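Clorkgate Cell 2: gallery of the July service
Posted 18 July 2022

Cell 2 is the two-arm bench cell at our Cairns workshop. It handles phones and charging leads on a white tabletop, with both arms mounted along the front edge. The cell gets a full inspection every 28 days and a shorter check before each shift. The cycle counter stood at 3,497 when the July inspection began, and the log showed 208 powered hours since the last calibration.

The notes below cover mounting, cabling, wrist cameras and the handover check. They apply to Cell 2 only. The cell at Plultumport uses the same arms but has a different rail and its own service sheet.

Mounting and rail

Each arm bolts to a black mounting plate, and both plates bolt to a single length of aluminium extrusion. Any movement at the plate is multiplied at the gripper, so the plates are checked before anything else. The procedure is:

Park both arms and remove motor power.
Put a hand on the upper link near the elbow and load it gently from side to side.
Watch the edge of the plate against the rail. There should be no visible shift.
Check each bolt with the torque driver, working diagonally across the plate.
Mark each bolt head with a paint pen once it has been checked, then wipe off the old mark.

In July the right plate was fine. Two bolts on the left plate took a small further turn before the driver clicked. They were backed out, cleaned and refitted with new washers from Honwood. The rail itself was not disturbed. If it has to come off, the whole cell needs to be recalibrated and that takes most of a day.

The perforated tray under the rail carries wiring along the front. Power to the arms comes through red and black pairs on small connectors, and these are the parts most likely to be knocked by someone leaning over the bench. Each one is unplugged, inspected for browning or spread contacts, and pushed back until it seats. Do not pull on the wires.
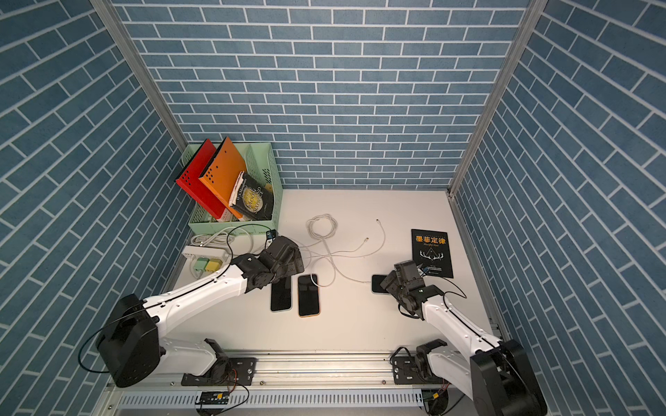

One reader of our January page wrote that the plates on their own bench kept creeping even with the bolts at the right torque, and that the fault was paint under the plate. They scraped the contact faces back to bare metal and the creep stopped. We have since added the contact faces to the sheet. Ours were clean, apart from a little swarf in the rail slot, and that was vacuumed out.

The same reader wanted to know if we use thread locker. We do not use it on the plates. It makes the bolts hard to check by feel, and the paint marks give enough warning.

Arm cabling

Black cable loops from the shoulder joints, with slack for the full range of travel. Too little and it pulls tight when the arm reaches across the table. Too much and the loop can catch on the mounting plate. The sheet calls for 400 mm of free cable between the base tie and the first tie on the link, measured with the arm parked.

Both loops were measured. The left was in tolerance. The right had crept through its base tie and was short, so the tie was cut and replaced. After any change to a loop, run the arm through the slow sweep with a hand on the stop button and look for three things: the cable touching the elbow housing, the cable lifting off its tie, and any stiff spot in the movement. The right arm passed on the second sweep — the first was stopped when the new tie tail brushed the housing, and the tail was trimmed flush.

Worn jacket is treated with a replacement cable only. Tape has been tried, and it stiffens the loop and moves the wear to the end of the tape.

Wrist cameras

The wrist cameras need more attention than the motors. The lenses sit close to the work and pick up dust and finger grease. Clean them with the arm parked and the gripper open, using a blower first and then a lens tissue with one drop of cleaner. Never wipe a dry lens. Check that the camera body has not rotated in its bracket, then take a test view of the table.

The test view should be made with a phone in the stand. Dark glass shows up lens haze and stray reflections sooner than the plain tabletop does. A bright reflection on the screen is normal under the workshop lights and is no reason to adjust exposure. Check the edges of the case and the plug end of the nearest lead instead. Both need to be sharp enough to find by eye at full size.
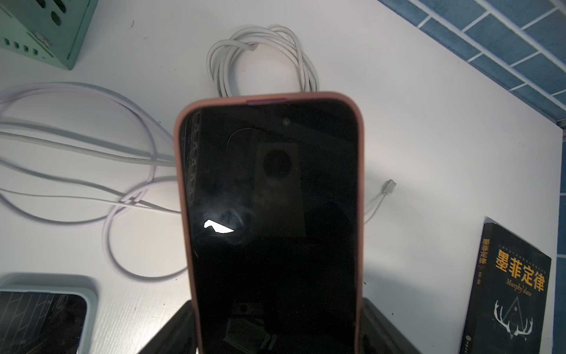

Wrist camera view: pink-cased phone in the black stand, with a loose lead and its silver plug to the right.

Exposure is fixed by hand and recorded on the sheet. Automatic exposure was turned off in January after it kept reacting to reflections in the glass, and it should stay off. If the view looks darker than the reference, clean the lens again before touching any setting.

The walls around the table do not need much. The blue brick pattern is wiped with a barely damp cloth, and the corner posts are checked for play. Replace a panel if it starts to lift. A lifting edge throws a shadow on the table and that will show in the views.

Handover check

The last part of the inspection is a run with the normal working items on the table. It is done at reduced speed with one person at the stop button and one at the screen. The left arm works first while the right holds position, then they swap. Both arms are moved together only after each has passed alone.

Things to listen and look for during the run:

A tick or click at the elbow when the arm changes direction.
Fingers that close unevenly on the case.
A gripper that sags after motor torque has been held for a minute.
A charging lead dragged by a finger or by the wrist housing.

Leads are the usual cause of a stopped run. They are allowed to lie in loops on the tabletop, but none should be left across a mounting plate or under a link. 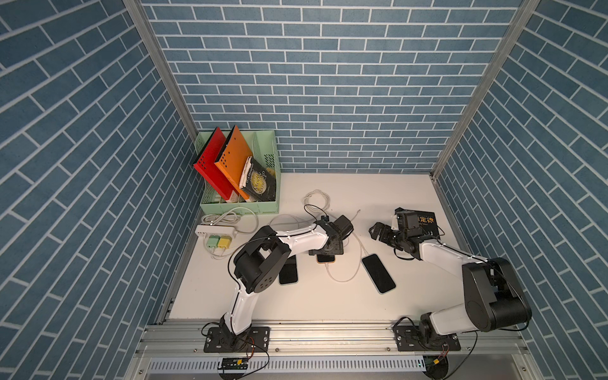 Finger pads are changed at the end of the run if either pad has a shiny patch wider than the pad's centre groove. They are always changed in pairs. The left pads were replaced in July and the right pads were left on. New pads need a short bedding-in, done by closing on the foam block at low force, and then the gripper zero is set again. Skipping the zero leaves the fingers slightly open at the commanded grip and phones slip.

After that the cell is parked, the log is signed and the counter reading is copied onto the sheet. Old pads, ties and washers go in the labelled bag and are kept until the following inspection.

Parts used in July: two washers, one cable tie, one pair of finger pads. Outstanding: a spare base cable for the right arm, on order from Honwood.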